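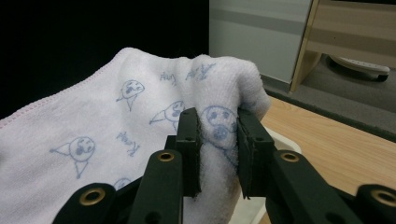

White towel with pale blue doodle faces and a pink stitched hem.

Open day at the Trestell towel works, Drimunach

I've wanted to get inside a weaving shed for years, so when Trestell put up a notice for their May open day I booked before I'd even looked at how to get to Drimunach. (Train to Sonstead, then the bus, which takes the long way round the loch and is worth it for the views.) There were 14 of us in the group, mostly local, plus a couple who had driven over from the coast with a very patient baby.

You hear the looms before you see them. We were handed ear plugs at the door and I still felt it through my shoes! Terry is woven with two warps, one kept tight for the ground cloth and one fed in slack. The weaver puts in 3 picks of weft a little short of the cloth edge, then the whole lot is pushed up together and the slack warp has nowhere to go, so it stands up in loops. I had read this a dozen times and never understood it until I watched it happen on the slow demonstration loom.

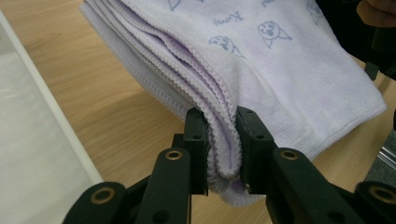

The dyehouse came next and smelled of wet wool, which is odd as they only do cotton there. Our guide took us past five big vats, two of them running, and explained how a shade is matched against a swatch in a light box. Daylight first, then shop lighting, then the yellowish sort of bulb most of us have at home. A grey that looked perfect under one went distinctly green under another. I could have stayed there all afternoon - there is a whole wall of old swatches in drawers, labelled in pencil, and we were allowed to open them.

Lunch was soup and a roll in the canteen, included in the ticket. Good soup, too. Lentil. 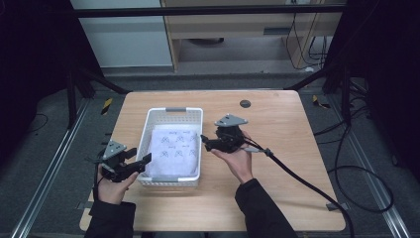
Folded cloth in the white basket, on the light wood table.

After lunch we got the history talk. The works was built by the Hrytsenko family as a flax mill and went over to cotton when the flax ran out of buyers. The waterwheel pit is still there under a grating and you can hear the burn going through it. The old ledgers were out on a table and one of them listed fines for whistling, which caused some discussion on the back row. 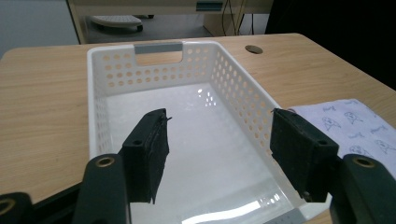 Finishing was the part I expected to be dull and it was my favourite. New towels hardly soak up anything, because the yarn is coated with size so it can stand up to the loom, and all of that has to be washed out. Our guide's advice for home was to wash before first use, skip the softener and let the air get at them afterwards. I've a deep plastic basket with rows of small holes all over its sides, and that kind is ideal for letting towels breathe. Then a good shake to lift the loops, and on to the line.

The shop is small and takes cards. Seconds are at the back on the left, and I came away with two bath sheets and a bag of offcuts for 20 pounds. The tour takes most of the day, so wear flat shoes and sit on the right-hand side of the bus going out.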